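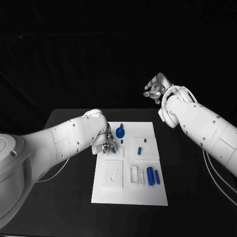
Wendy Naylor thinks I should stop telling people to buy a workbench. She wrote in after my last column to say that a bench is the thing everyone wants and hardly anyone has room for, and that in her own garage the bench became a very expensive shelf for paint cans inside a year. She would have been better off, she said, with a pair of folding sawhorses and a flat door.

I love this letter. I disagree with nearly every word of it, and I have thought about it every day since Friday, but I love it, mostly for the pair of sawhorses. Sawhorses are wonderful! If you own none, go and get two, and you will find yourself using them for things that have nothing to do with saws (mine have held up a buffet, a canoe and a mattress). So let me start by giving Wendy that much.

But a door on two sawhorses is a table, and I want to make the case for the bench, the real one, the heavy thing that stays put. I want to make it for people in small houses with small garages, or no garage at all, who have been told that a bench is for serious woodworkers and that the rest of us should make do on the kitchen counter.

I made do on the kitchen counter for years. I fixed a lamp there, and a toaster, and I once tried to plane the bottom of a closet door with one end on the counter and the other on a chair. The door moved. The chair moved. I came away with a bottom edge that looked like a coastline, and a strong opinion about holding work still.

Holding work still is most of what a bench does, and it is a huge thing. When I teach a friend to use a handsaw, the trouble almost always starts with the other hand, the one trying to pin a board to something wobbly. Clamp that same board to a bench that weighs as much as a refrigerator and the saw suddenly behaves. The person holding it stands up straighter. They start to enjoy themselves, and you can hear it in the stroke, which gets longer and slower and loses that panicky chatter.

My bench is 6 feet long, and by the time I had the lower shelf loaded it weighed 300 pounds. I know because I had to work out whether the floor of my back porch would take it (it did, after I added a post). The top is three layers of construction lumber glued up face to face, flattened badly by me and then flattened better by me two summers later. There is a vise on the left end, an old Clemard with a cracked handle, which I bought for less than a decent lunch. I oiled the screw, put a new wooden face on the jaw, and it has gripped everything I have asked it to since.

People worry about the vise far too much. They read about the perfect one and then they don't buy any, and so they don't build the bench, and another winter goes by. Get a used one. Check that the screw turns the whole way without skipping and that the jaws aren't broken, and bolt it on. If you hate it, you will know why you hate it, and that will make choosing the next one very easy.

Now, to the space problem, because Wendy is right that it's real. My porch is small. With the bench on it there is room for me, a stool and a dog, so long as the dog is lying down. What I gave up for it was a set of wire shelving where we kept things we were going to sort out someday. I don't miss the shelving. I could not now tell you what was on half of it.

And you don't need 6 feet. King-fai Wu built his in the end of a hallway closet, with the doors taken off. The top is barely wider than his shoulders. He bolted it to the studs at the back and down one side, so it has none of the mass of mine and is every bit as solid, and he rebuilt a whole set of dining chairs on it, one at a time, with the finished ones lined up in the living room like people waiting for a bus. I have worked at that bench and I was jealous of the light switch, which he moved to the front edge where your hip finds it.

Then there are the folding benches, and I want to be fair to them. I've owned the Astis, the one with the split top that cranks open, and I was fond of it. It clamps odd shapes beautifully. You can carry it to the fence, to the back steps, to your sister's apartment. But it weighs so little that you have to stand on the lower bar while you work, which means you're balanced on one leg with a sharp tool in your hand, and any serious planing will walk it across the yard. Use one for drilling and gluing and light sawing, and be happy with it. Just don't decide from it whether you like woodworking! I'm sure plenty of people tried a plane once on a folding bench and figured they had no talent for it.

As for the paint cans, I have a theory. A bench turns into a shelf when the tools live somewhere else. If your screwdrivers are in a box in the hall closet and your hammer is in the kitchen drawer, then you'll do the little repairs wherever the tools are, and the bench will sit there, flat and inviting, and the whole household will put things down on it. Mine was well on its way in the first few months. There was a bag of potting soil on it for so long that it left a stain in the shape of Ohio.

What rescued it was a board on the wall with nails in it. That's all. I hung the screwdrivers, two hammers, a square, the pliers and a roll of tape, and from then on, if I wanted a screwdriver, I was standing at the bench already, so I fixed the thing there. You have to keep the top clear to fix things, so the top stayed clear. I also put a light over it, a plain shop light from Peleck, and I'd put that in ahead of any fancy tool. A bench in the dark is a shelf whatever you do.

Money comes up in every letter I get on this, so here are my figures. The lumber for mine, with bolts and glue and far too much sandpaper, came to $205. The vise was extra, and so was the light. You can spend less. King-fai's closet bench cost him 80 dollars, with a top cut down from a solid-core door that somebody had put out on the curb. (A door, Wendy! You see, we're not so far apart.) You can spend a great deal more as well, and there are beautiful benches out there in maple and beech that I will happily stand next to and stroke for a while in the store. But the beginner's bench should be one you're willing to drill a hole in. You are going to saw into the top by mistake, and spill glue, and leave a ring from a hot mug, and if it cost a month's pay every one of those will sting.

Height is the only thing I'd really fuss about. The old advice is to stand with your arms hanging and build to your wrist, and for planing that's very good. For the small stuff, the clocks and hinges and electrical plugs that make up most of a normal person's repairs, it's too low and your back will tell you so. I split the difference and then made a little raised box, with a lip on the front, that I set on top for fine work. It lives underneath on the shelf when I don't need it. My daughter uses it as a step. It's probably the most useful thing I've made, and it took one afternoon and some scraps.

So, Wendy, please keep the sawhorses, and keep recommending them. Then clear the paint cans off that bench for one weekend. Hang four or five tools where you can reach them from it, plug in a lamp, and take out the one broken thing in the house that annoys you most. In my case it was a drawer from a Siu dresser that had dropped its bottom every time we opened it. It took twenty minutes with the sides held square in the vise. I opened and closed it for the rest of the evening, and the family was very patient about it.

Write back and tell me what you fixed. And if the cans have nowhere else to go, put them on a shelf under the bench. They're heavy, and the weight will do it good.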